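Ticket: Hanukkah calendar shows wrong start evening
Opened by: Lise Fehr
Product: Kandden holiday calendar, printable version
Status: Waiting on customer

Hi again! I run the holiday page for our little congregation and I use Kandden to make the printable calendar everybody sticks on the fridge. The December sheet has the first candle one night late. The web view is fine – only the printout is off.

What I've tried so far: cleared the cache, logged out and back in, switched the template from Tarko to the plain one (same thing), and exported again on my husband's laptop. I made 57 copies before I spotted it, so those are scrap paper for the kids now.

Update, 6 p.m.
Found the setting you mentioned, "day begins at sunset." It was off. I turned it on and the first candle moved to the right evening, yay! But now Shabbat candle lighting shows up twice, and the blessings page has slid over onto page 2.

Update, later
Removed the old Findura feed I'd forgotten was still connected, and the double Shabbat line is gone. The blessings are still on the wrong page.

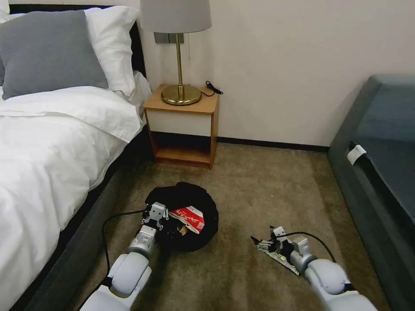

I can live with that if it's a margin thing, but the menorah drawing gets split in half when it prints, and I'd love to have it whole before I go back to the copier. Should I try a smaller font, or is there a page break I can move?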